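Folding for Credit
11/08/2018

The robotics elective at Clonwood has 17 students and one assignment that counts: get a two-armed machine called Ovo to fold clothes. I went in doubting that laundry was a semester's worth of engineering. The instructor, who asked to go unnamed, didn't try very hard to change my mind.

"I'm not selling anybody a maid," he said. "If a parent asks me when it'll do the towels, I change the subject."
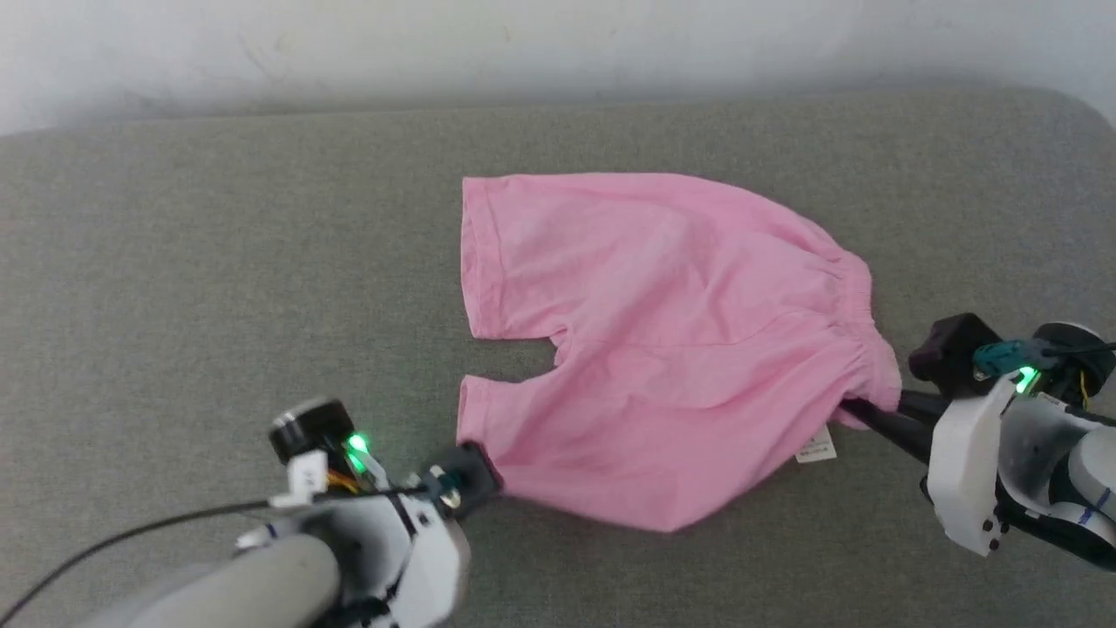 His students work in teams of 4, and each team gets the arms for one afternoon a week. They had gathered over 600 practice runs when I visited. I asked how many ended in something he would put in a drawer. He laughed and said that depended on the drawer.

One student was more blunt. "My code works on a square of felt," she told me. "Shorts have legs."

The software, Kekus, came out of an earlier class, and complaints about it took up much of my visit. I still wonder whether they are learning robotics or patience.
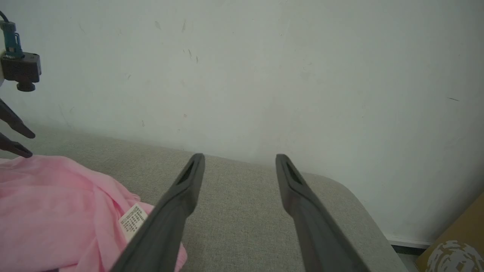

What does a team have to show to pass?

Each one must get 2 folds in a row in December, with no hands on the fabric, and turn in a written account of every failed try. The instructor says he grades the account harder than the folds.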